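Workshop notebook – plant app trials, 11 Dec 2023

Back at the bench with a mug of tea and three phones' worth of leaf photos to get through. 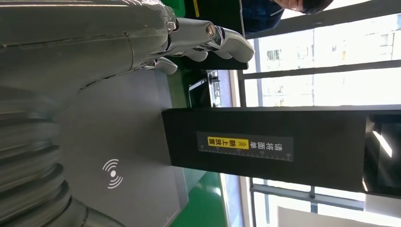
What I was after

I wanted to settle which app we point people at for the spring walks at Vernside. Last year we said "use whichever you like" and ended up with records in every format going, half of them without a location. So: Ornen and Parry, same plants, same phone, same light as far as I could manage it.

Ornen first

Lovely to use, I have to say. You open it and you're straight into the camera, no fuss about accounts. It got hazel, dogwood and hart's tongue fern from one photo each. Mosses were hopeless (but then I'm hopeless at mosses too, so I can't really complain). It gave me 7 suggestions for one little cushion on the wall and I'd have believed any of them!

The bit I don't like is the export. You can get your sightings out as a spreadsheet, but the grid reference arrives in the same column as the notes, so it all needs splitting by hand. I did the November batch that way, 1389 rows, and my eyes still haven't forgiven me. There must be a setting somewhere. Ask on the users' forum.

Parry

Slower to start, and it wants you to pick "tree", "flower" or "other" before it'll look at anything, which is a nuisance when you've got a twig in your hand and no leaves on it. Once you're past that it's good though. It asks for a second photo if it isn't sure – bark, or a bud close up – and twice that turned a wrong answer into a right one. Winter twigs: Parry got six right, Ornen got two. Bigger gap than I expected.

Works offline as well, so long as you've downloaded the county pack before you set out. I forgot the first time and stood in the bottom wood waving the phone about for a signal.

Battery

Parry eats it. Went out with a full charge and was looking for the power bank before I'd reached the pond. Turning off the live map helped a lot. Ornen barely made a dent, but it wasn't storing a track, so not a fair fight. Redo with both tracks off.

Tablets

Only tried Ornen on the tablet so far. The buttons stretch right out to the corners and you can't reach the shutter with the same hand you're holding it in. Fine on a table for sorting afterwards. Stevwood have the same model as ours, so worth asking whether they've had any luck with Parry on it.

Still to do

Split the pond photos into their own folder.
Try both apps on lichens, just out of curiosity.
Check whether Parry hides the exact spot for rare things when you share a list – I think it does, but I haven't found where it says so.
Find the other charging lead.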